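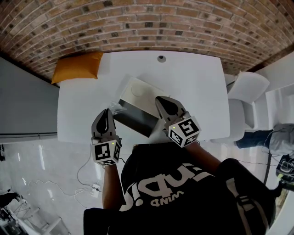

1/ Okay, box day! The white table against the brick wall is officially the packing table now and I have so much to say about flat boxes, plastic wrap and that wall. Thread, sorry in advance

2/ If you're new here, Uliana and I moved our little tableware shop (Rundo, hi!) into the old Edadthorpe building in August. Plates, bowls, serving platters, mostly flat things that want to break. We used to pack them on my kitchen floor. My knees remember every order.

3/ So, the table. White and glossy, which I fought against for weeks because I wanted a big scratched-up workbench with character. Uliana said glossy wipes down in one swipe and you can slide a box across it without lifting. She was right and I've told her so in writing.

4/ Downside of glossy: tape. If you let the loose end of a strip touch the surface it grabs on and leaves that gummy line. A drop of cooking oil on a paper towel, wait a minute, wipe, then dish soap. Do NOT go at it with a razor blade (guess how I know)

5/ There's a little round cable hole near the far edge, and my grand plan is to run the label printer cord down through it so it stops dragging across everything. The plug is too fat for the hole. Of course it is. Ostermann sells a slimmer one, I've got it in a cart somewhere.

6/ Now the flat white boxes. White on top, dark at the bottom, and they look so good stacked up that I keep making displays out of them when I'm supposed to be working. We bought 200 to start with. I thought that would last forever and I'm already looking at the pile funny.

7/ The one on the table has a faint circle pressed into the lid. I kind of love it? Uliana wants to put our round sticker right on top so the circle works like a border. I want to leave it plain. We've been arguing about a circle for days, please vote below

8/ A thing I do now that I didn't use to: turn the box at an angle on the table before I pack it. Straight on, I end up reaching over the near side with my elbows in the air. On the diagonal both hands come in from the sides and my shoulders are way happier by the end of the afternoon.

9/ Plastic bags. Ugh. They crumple up by the end of the box and then they just live there, and the next box goes down on top of one and wobbles. New house rule is that the bag gets flattened and goes in the return bin before the next box comes out. I follow this rule most of the time.

10/ (And yes, we reuse them! Any clear wrap that comes in from suppliers gets a second trip if it's clean. If your platter shows up in a bag with somebody else's crease marks, that's why.)

11/ Several of you asked about the wall. It's real brick and it curves!! Orange ones, dark brown ones, a few blackened ones mixed in. The landlord says the oldest part of the building goes back to 1801 and I have chosen to believe him completely.

12/ What I didn't think through is that you can't push a straight table flat against a curved wall. Small stuff rolls into the gap. So far I've fished out a marker, a roll of tape and half a granola bar.

13/ The mustard cushion at the far corner, leaning on the wall, is from my old couch and it is staying. It goes so well with the orange in the brick. Uliana calls it clutter. It's a cushion, Uliana, it's doing its best

14/ Next up is the white storage on the right side of the room. I want tissue and tape up high, boxes at waist height, heavy stuff down low. Uliana wants it alphabetical, which would put bowls and bubble wrap together, and I guess I can see it?

15/ We're packing again at 2 if anybody nearby wants to come pick up an order in person. Buzz the side door, the one marked Hallex (old tenant, we haven't gotten around to changing the sign). Order 1396, yours is next on the table!

16/ Oh, and circle votes close tonight. Sticker or plain. Be nice to Uliana if she loses.

© Roksolana Lysenko / Rundo · Contact · Back to top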